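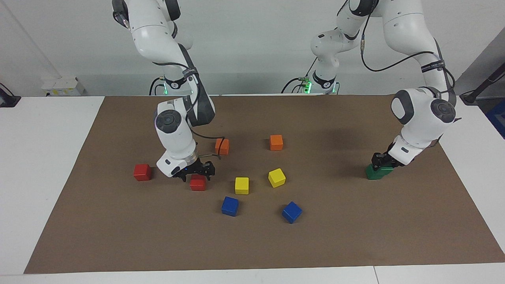

Two robot arms over a table with colored wooden cubes on a brown mat.

Akeo Daily Mood and Stress Journal, Undated Edition

Manufacturer: Nitmont
Item no.: 553
Format: Softcover, lay-flat binding
Language: English
Status: In stock

Product overview

The Akeo journal is a paper record for tracking mood, sleep and sources of stress over 16 weeks. It is intended for adults who want a written log for their own use or to bring to sessions with a counselor. Entries take a few minutes. No app, account or subscription is required.

Pages are undated. A missed day does not leave a blank in the sequence, and the journal can be started at any point in the year.

Contents

Each week opens with a planning page and closes with a review page. The daily pages between them have the same layout throughout:

Mood rating, morning and evening
Hours slept and number of times awake
Main worry of the day, with a column for what can be acted on and a column for what cannot
One pleasant event, however minor
Free notes

The two-column worry section was drafted by Siwan Kneath, who also wrote the instructions inside the front cover. The rating scale is printed on a fold-out flap at the back so it can be kept in view while writing.

Changes in this edition

The second edition replaces the smiley-face mood scale with a numbered one. Users of the first edition reported that the middle faces were hard to tell apart in low light. The weekly review now fits on a single page, and the gratitude list has been removed — the pleasant event line covers the same ground with less writing. Paper weight has been increased to reduce show-through from gel pens. Fountain pen ink may still feather.

Use with a counselor

The weekly review pages are perforated and can be removed without loosening the binding. A record sheet for the counselor's own notes is sold separately in pads (item no. 518). Group orders for clinics and campus wellness offices ship from the Dandia warehouse and are packed flat.

Limits of use

The journal is a self-monitoring tool. It does not diagnose any condition and does not replace treatment. The scores are not standardized and should not be compared between people. If writing about worries makes them harder to set aside at night, move the entry to earlier in the day or skip that section. Anyone in crisis should contact local emergency services or a crisis line.

Ordering and returns

Single copies ship in a plain mailer. Unused copies may be returned in the original wrap. Copies with writing in them cannot be accepted — this applies to misprints as well, so check the pages before the first entry. Questions about bulk pricing go to Kamran Hashmi in customer accounts.

Related items

Akeo Sleep Log, pocket size
Siddiqui Breathing Practice Cards, set 2
Counselor Record Sheets, pad

Page updated April 30, 2021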